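How to Pack a Week of Clothes in a Carry-On

56 shares | 9 comments

I did this for a trip to Zevotside with one Nikness case and a small shoulder bag. The steps work for any soft or hard case of that size.

1. Check the airline's size limit before you pick the bag. Measure the case with its wheels and handle, as the airline does.

2. Lay everything out on a flat surface. Put back anything you can wear only once.

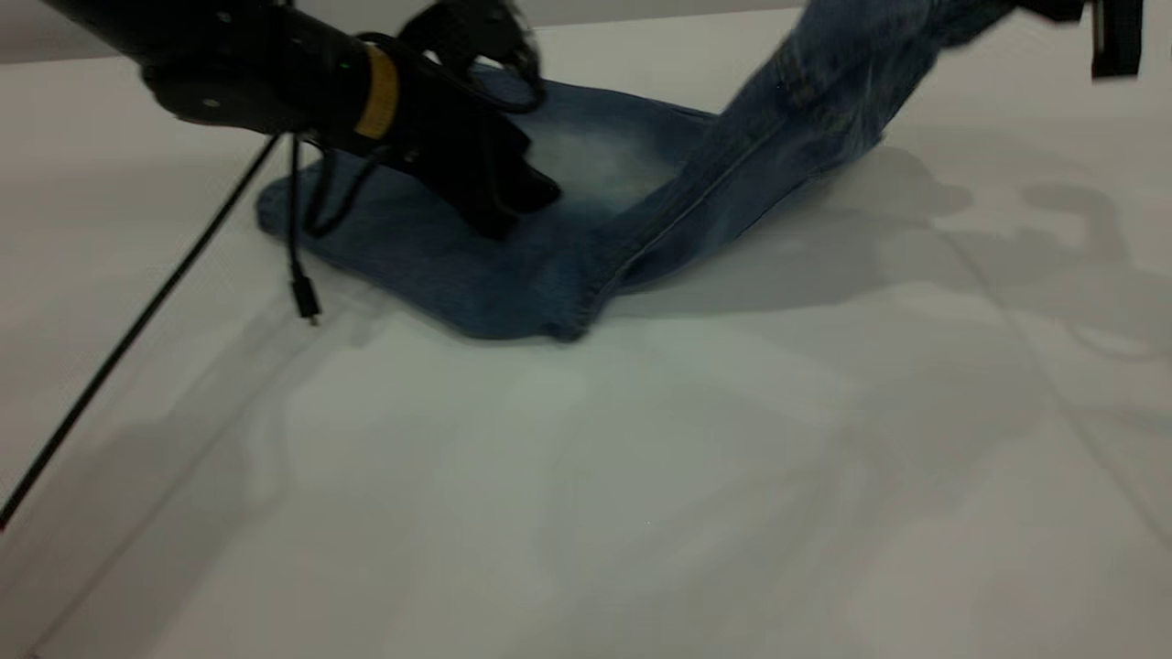
Two pairs of pants are enough for a week — wear the heavier pair on the plane. Add four shirts, one sweater and underwear for five days, and plan to do a wash halfway through.

3. Fold the thick items and roll the thin ones. Denim rolls into a fat tube that wastes space, so fold it in half lengthwise, smooth it out, then fold it up from the hem. 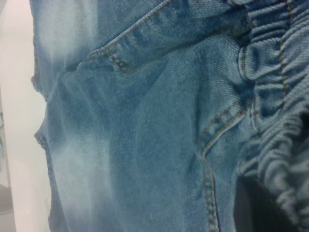
4. Load the heavy pieces at the wheel end. Shoes go in first, soles against the wall, with socks inside them. Pants come next.

5. Fill the gaps with rolled shirts. Close the case and stand it up. If things slide, you have room for one more roll. 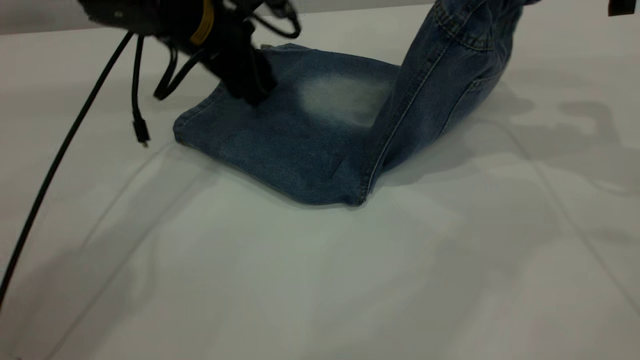 Press the fabric flat before each fold.

6. Keep liquids, chargers and medicine near the top. You may have to take them out at security. I use a clear Uchida pouch — any clear one of the right size will do. 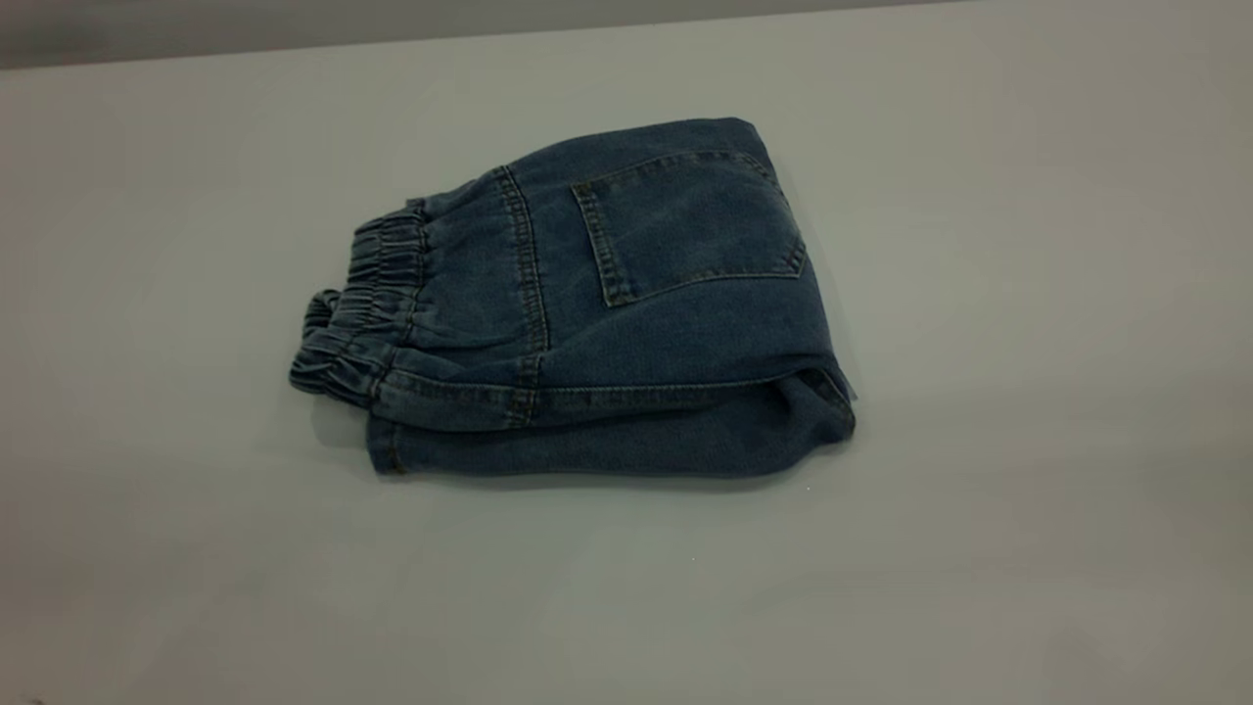 Do packing cubes save space?
They mostly keep things sorted. Cirnia makes a thin set that squeezes down a little, but a good fold gets you nearly the same result.

Repack the same way for the trip home, with worn clothes in a separate bag.

Posted June 20, 2019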